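Going back to Stidthorpe

June 30, 2023

I went back to Stidthorpe last week for the first time in 14 years, and I have been turning it over in my head ever since, so you'll have to bear with me while I get it all down. My aunt kept the end cottage on Buckley Lane when I was small, and we spent most of every August there, squashed into the back bedroom with the window that wouldn't shut.

The train is still slow and still lovely. You change at Tukell, where the waiting room has been painted a rather startling green, and then it's 42 minutes of hedges and back gardens and the odd surprised horse. I'd brought a book and didn't open it once.

My old friend Rizwan Wanigasekara met me at the station (he moved back up there after his divorce and looks ten times better for it) and we walked straight down to the front, talking over each other the whole way. The bandstand has gone, which gave me a pang. The sweet shop is now a place that does eyebrows. But the steps down to the beach are just as uneven as they were, and I still went down them sideways, holding the rail, like my aunt taught me!

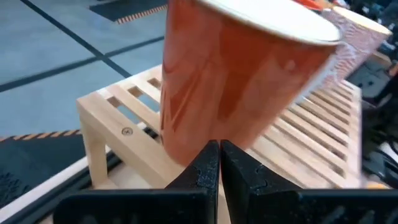
An orange paper cup.

We had our tea on the sea wall and stayed far longer than we meant to. Rizwan told me about the Plamora, the little cinema where we saw the same film three times one wet summer. It shut for years and a group of locals has got it going again, with about 100 seats and a proper interval. I do miss an interval. We couldn't get in that night as it was a private do, but I stood outside and read every poster like a child.

Then up to Buckley Lane. I'd been nervous of that bit. The cottage has a new door and somebody has planted sweet peas all along the side where the coal bunker used to be, and I thought my aunt would have been terribly pleased and also would have said they were too close together.

I'm going again in August, for a whole week this time, and I've already promised my sister she can have the bed by the window.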